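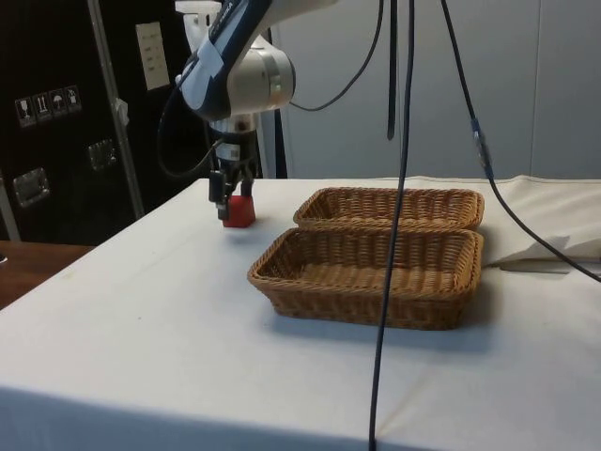

Grilport Basket Set: read me first

Thank you for having a look at this little collection. It is a set of short tabletop tidying tasks, all built from the plainest things we could lay our hands on: a red cube, a pair of wicker baskets and a white table. I have tried to write down everything I would want to know if I were opening the folder for the first time, and I am afraid that has made it rather longer than Eyvindur thought it should be. Skip about as you please.

What is in the set

There are 19 layouts and 500 recordings shared out between them, though not evenly. A layout is simply a way of putting the things out on the table before the tidying begins. The cube may start near the baskets or well away from them, and the baskets may stand one in front of the other, side by side, or at opposite ends of the cloth. Each recording is one go at one layout, and each comes with a short sentence saying what was asked for, such as "put the red cube in the front basket".

The things themselves

The cube is solid red, with edges that are very slightly rounded. We tried a few colours before settling on red, and I was fond of a mustard one, but against golden wicker it was a poor choice and Eyvindur was quite right to say so.

The baskets are rectangular, low at the sides and woven flat across the bottom. They came from Bomitz as a set of 5, of which 2 are used here. The other three hold onions, post and clothes pegs at my house and have no part in the work. I do like these baskets very much. The low sides mean that a thing put into one can still be seen, and the light golden brown sits nicely on a white cloth - though the weave does shed small bits of straw, and you will come across the odd crumb of it in the later recordings.

The cloth is plain and white. We iron it when it needs it. There are creases in four of the layouts recorded in May, before we had worked out that it ought to be rolled up for storage and never folded.

How the table is laid

Every go begins with both baskets empty and the cube standing flat on the cloth. Where two baskets are in line, the one nearer the front edge of the table is called the front basket and the other is the rear basket, whichever of the pair it happens to be. They are the same shape and colour, so please don't go hunting for a mark that tells them apart. Troels put a pencil dot under one of them early on and it has long since rubbed away.

Left and right are always given as if you were standing at the front of the table looking across it. The first notes were muddled on this point, and I have been through all of them and put them straight, with a good deal of tea.

What counts as done

A go is marked "done" when the cube is resting inside the basket that was asked for, with nothing holding it, and both baskets are still the right way up. A cube leaning on the inner side of the basket is perfectly all right. A cube balanced on the rim is marked "not done", even if it looks very pleased with itself there. If a basket has been nudged along the cloth we still say "done", but there is a column called "moved" where the nudge is written down.

Things to be aware of

Light comes mostly from overhead, but the room at Erngate has a tall window too, and the shadows of the baskets are softer in the morning layouts than in the late ones. With baskets set one in front of the other, the nearer one hides part of the rim behind it, which can make the rear basket look narrower than it is. Layouts 7 and 12 were put out by different people and differ by a finger's width or so. I have left both in.

There is only one cube, and there are only ever the two baskets. If you are hoping to learn about tidying in general, with socks and spoons and all the rest of it, this will be a very small corner of what you need.

Folders and notes

The folder called "layouts" has a drawing of each starting arrangement. "Sentences" has the requests, one to a line. "Results" has the done and not done marks, with the "moved" column beside them. The drawings are Troels's own, from his Ragnarsson notebook, and he has asked me to say that they are not to scale.

Using it and writing to us

You are welcome to use the set for study or teaching, and to pass it on with this page kept alongside. If you find a sentence that doesn't match its result, do please write to Troels Eskildsen or Eyvindur Bech at the Grilport address and give the layout number. Corrections go into the next copy, with your name beside them if you would like it there.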